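4.2 Demonstration length and return visits

Print this section | E-mail this section

The second part of the study examined how long visitors remained at a playable demonstration and whether they came back to it later in the same event. Observations were made on the public floor of the Prerkton games fair, where small studios are given a table, a screen and one power outlet each. The sample consisted of 300 visitors who played at least one demonstration from start to finish or left it early by choice. Visitors who were called away by staff were left out of the analysis. Coding followed the scheme set out by Escobedo in Section 3.

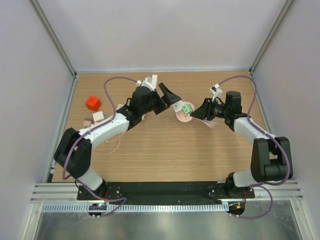
Figure 3. Two robot arms over a wood-grain tabletop, with a purple cable looped over the left arm.

Two titles drew most of the return visits. Plaklow, a puzzle game for two players, was shown in a version lasting 14 minutes. Bova, a farming game with a branching story, was shown in a version lasting 40 minutes, although players could stop at any point and keep their place by means of a printed code. The shorter version was more often played to the end. The longer version was more often played again, usually by a visitor who had brought a friend.

Interviews suggest that the printed code mattered more than the length itself. Several visitors described the slip of paper as a reason to return,

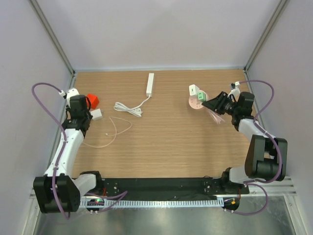

and a few had compared codes with other people while waiting in line. Plaklow offered nothing of this kind. Its studio, Figueroa, chose to reset the game after each pair so that the line would keep moving. The two designs therefore differ in more than one respect, and the present data do not allow the effect of length to be separated from the effect of saved progress. A repeat of the study with matched versions of a single game is planned for March.

Print this section | E-mail this section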